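Cotton jersey shrinks in two ways, and most laundry advice mixes them up. The first is relaxation shrinkage. Knitting and finishing leave the fabric stretched, and the first few washes let the loops return to their natural shape. The second is consolidation, where tumbling pushes the loops closer together each time.

## What I measured

I bought 4 white shirts from Dammont, same size, same batch. Before washing I marked a 500 mm line down the back of each one with a laundry pen and a second line across the chest. Edem Kyei lent me his steel rule, which is better than my tape.

Two shirts went through at 45 minutes on cold and dried flat. The other two had the same wash and then 80 minutes in the dryer on medium. I repeated this until I ran out of detergent.

The flat-dried pair lost a little length in the first wash and then stopped. The dryer pair kept losing length, mostly down the body. The width barely moved, so the shirts came out looking squarer. Side seams also twisted toward the front on one of them, a sign that the fabric was cut slightly off grain.

## Prints

A printed panel complicates things. The ink film doesn't shrink with the knit, so the fabric around it puckers. I turn printed shirts inside out for washing, dry them flat, and fold with the print facing up and no crease across the face if the shelf allows it.
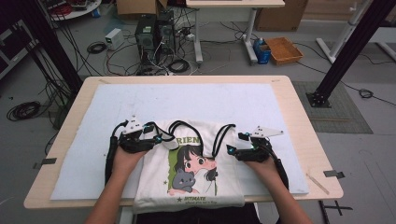
## Still open

- Hậu Từ thinks the spin speed matters more than the heat. I haven't separated the two.
- The Lundano shirts are a heavier knit and need their own set of lines.
- Pen marks faded on one sleeve. Next round I'll use basting thread.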